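Skaltovik revoit les prix de ses motos et scooters

Le constructeur Skaltovik a publié mardi 5 août sa nouvelle grille tarifaire. La hausse concerne 10 modèles et s'appliquera aux commandes passées à partir de septembre.

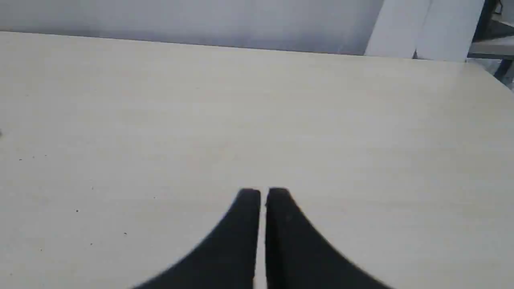
Le scooter Vitale prend 36 euros. La routière Otura augmente davantage – 654 euros de plus, hors frais de mise en circulation. Les motos commandées avant la fin du mois restent facturées à l'ancien prix, même si la livraison intervient plus tard.

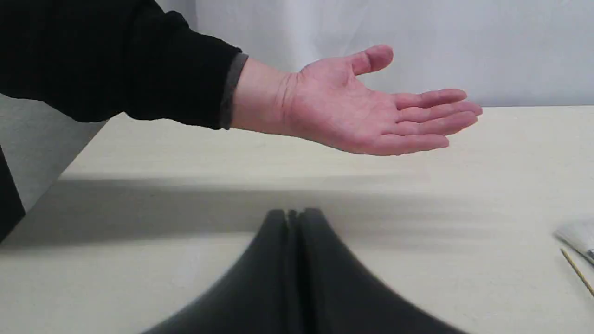

Les accessoires suivent un calendrier différent. Le catalogue Carkita, qui regroupe bagagerie et équipement du pilote, ne change pas avant le printemps. Un simple haut noir à manches longues et poignets côtelés, comme celui que l'on voit ici, ne remplace pas un blouson homologué, vendu 829 euros avec ses protections.

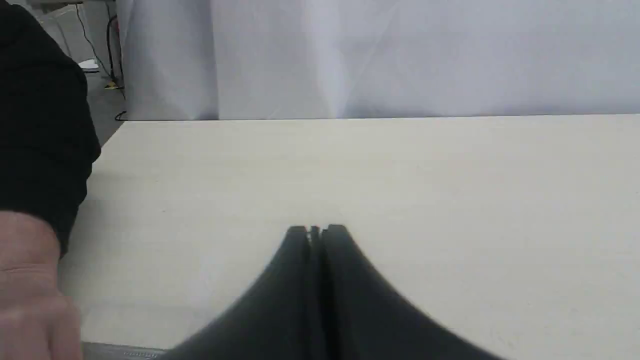
Les offres de reprise sont maintenues chez les concessionnaires participants.

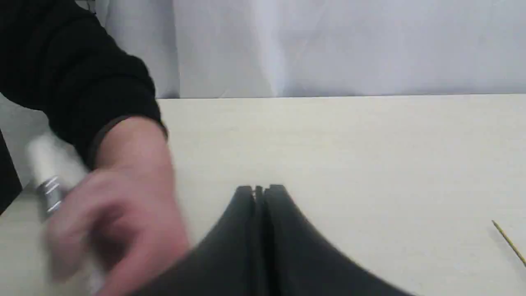 La garantie et les intervalles d'entretien sont inchangés. Les tarifs détaillés sont affichés en concession.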